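Wanted: people who still write things down (paid diary project, 12 weeks)

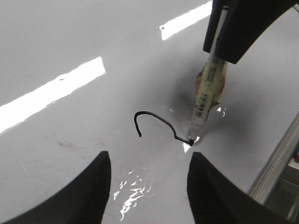 Grendamstead — 2023-11-20

Hi, I'm Ailbhe McGrath, and I'm looking for people to keep a handwritten diary for me from January to April. Not a beautiful one. I mean the kind where you write down what you ate, who called, how much the plumber wanted and whether the cat came home. If you've been meaning to start a diary for years and never have, you're very welcome, and if you've kept one since you were eleven, so are you.

Some background. I run a small local history project called the Daly Papers, named after the street where the first box was found. A family clearing out a house on Daly Street handed me a suitcase of pocket diaries kept by a woman who worked in the laundry at Bresmont, and I spent most of a winter reading them at my kitchen table. There were 1,413 entries and hardly any were longer than four lines. She wrote about shoes a lot. She wrote about her sister's bad knee and a bus driver she couldn't stand, and by the end I felt I knew her street better than my own! So now I want to collect the same thing from people living here today, while they're around to tell me what the abbreviations mean.

We have 306 volumes in the collection at the moment, nearly all of them from before 1980. After that it gets very thin. I'd love to fix that.

What you'd be doing

You write by hand, at least five days a week, for 12 weeks. A few lines is plenty. Pen, pencil, felt tip, whatever you like to hold — I only ask that it's dark enough to scan, so please no yellow gel pens (I love them too, but the scanner doesn't). You'll get a blank notebook from me, or you can use your own if it's letter size or smaller.

Spelling doesn't matter. Language doesn't matter much either. Dragica Kovačević is working on the project with me and reads Croatian, Serbian and German, and between us we can find help with most others. If you switch languages halfway through a sentence, the way people do at home, leave it like that.

Once a month you come by for a half hour chat, or we do it by phone. At the end I scan the notebook and give it back to you. You can cross out or tape over anything you don't want scanned, and you don't have to tell me why. You also pick whether your name is on it, and whether people can read it right away or have to wait 20 years.

Who I'm looking for

Anybody 16 or over who lives or works in Grendamstead or Bresmont. There are 47 places. I'd especially like to hear from people who work nights, people who moved here in the last couple of years, farm families, and anyone under 25, because so far my sign-up list is mostly my mother's friends (hello, all of you, I'm thrilled to have you). Under 18s need a parent or guardian to sign the form too.

If writing by hand is hard or painful for you, please get in touch anyway. We can set you up with somebody who'll take down your words, or you can do shorter entries over a longer stretch.

What you get

$300, paid in two halves, the first when you've been going for six weeks and the second when the notebook comes in. Bus fare for the monthly chats. A bound copy of your own diary if you want one. And there'll be a supper in April with readings from anyone who feels brave — last time I tried something like this we ran two hours over and had to be asked to leave.

How to sign up

Send me a note, one page or less, telling me what you did yesterday. Handwritten, please! I'm not grading it. Mail it to Daly Papers, Clavgate Building, second floor, Grendamstead, or push it through the slot by the side door on your way past. Put a phone number or email on the back so I can reach you.

Notes need to be in by December 15. I'll call everybody either way before the holidays, and notebooks go out the first week of January.

Questions can go to me or to Dragica at the same address. She's in most mornings, and I'm there in the afternoon unless the roads are bad.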